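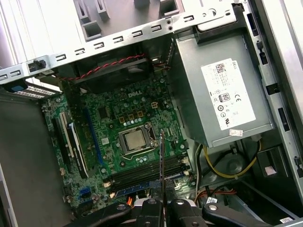
1/ Okay friends, a long one tonight, so get yourself a drink. My aunt in Turkham has been telling me since May that her old Dell is "thinking too hard" and this Thursday I finally had it open on its side, and I have had such a nice time with it that I want to tell you everything.

2/ Some background first! A shop called Valteck quoted her $225 to look at it, and that was before parts. She doesn't need anything fancy. She does her email, she prints knitting patterns, and she keeps 2859 photos on there, most of them of the same garden (it's a very good garden).

3/ If you've never had the side off a desktop, please don't be scared of it. It's a big box with a lot of air in it. The power supply is the gray metal lump, the green board is where everything meets, and the rest is mostly cables trying to get from one to the other.

4/ What I love about these old Dells is the blue plastic. The tabs and latches you're meant to touch are blue, so you can find your way around with no manual at all, and I wish my kitchen sink had been designed by the same person.

5/ Before anything else: shut it down properly, unplug it from the wall, then hold the power button in for a few seconds. Touch bare metal on the case before you touch the board. I say this out loud to myself every single time, like a recipe.

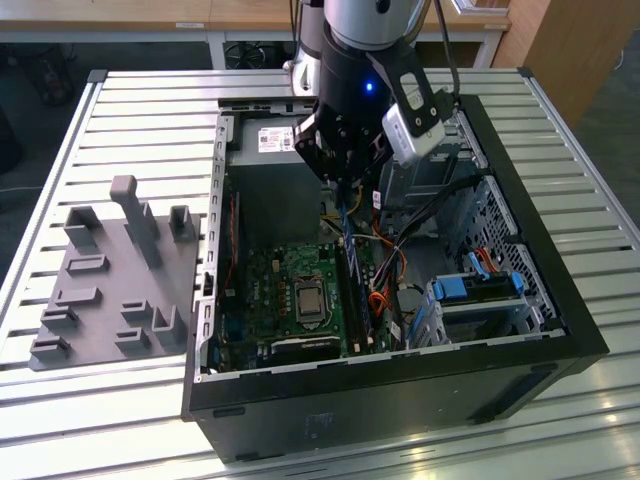
Defne Altıntaş: Can I ask about the memory? Mine has two different sticks in it from two different sellers and I've always wondered if that's why it freezes up.

6/ Defne, it could be! Mixed sticks often get along fine, but when they don't you get exactly that kind of random freezing. Take one out, live with the other for a few days, then swap them. It's slow and boring and it's still how I'd do it. Write down which stick is which, on tape, because you will forget (I have forgotten).

7/ And check the slots while you're in there. Dust gets down into them and you'd never know from above. I use a soft dry paintbrush and short puffs of air, and I keep the can upright. Please don't blow in there with your mouth, however well it worked on game cartridges when we were kids.

8/ The processor is the part that makes people nervous, and fair enough. With the cooler off you see that silver square sitting in its little metal surround, and the old paste has to come off before a new dab goes on. My tube is Jamen, which I bought years ago and will probably leave to somebody in my will. Leave the lever alone unless you really mean to lift the chip out.

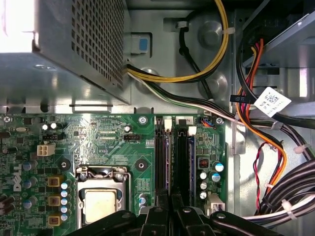
9/ And go easy on the cables around it. They've been bent the same way for years and they like it that way. I take a phone picture before I unplug a single thing, then another one closer in, and I still end up squinting at the tiny printing on the board to find where the front button plugs in.

10/ Now the memory itself, as I promised my aunt I'd write it down for her too. Do it in this order:

Step 1. Open the white latches at the ends of the slot. Hold the stick by its edges and line up the notch before you push on anything. If the notch is on the wrong side, turn the stick around. It only goes one way, bless it.

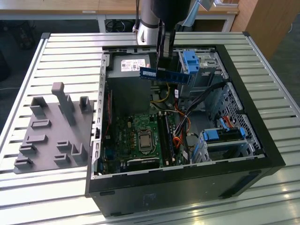 Step 2. Press straight down, evenly, until the latches come up and click. It takes more of a push than you'd think, and the first time I did this I stopped halfway and spent an evening wondering why I had a black screen.

Step 3. Cooler back on with fresh paste, fan plugged in, and then one slow look around for anything you unplugged and left dangling. Side panel last.

11/ I'm driving it back over to her on the weekend, by way of Ponce for the good peaches. If any of you have a spare stick for an old Dell sitting in a drawer, send me a picture of the label first and we'll work out if it fits.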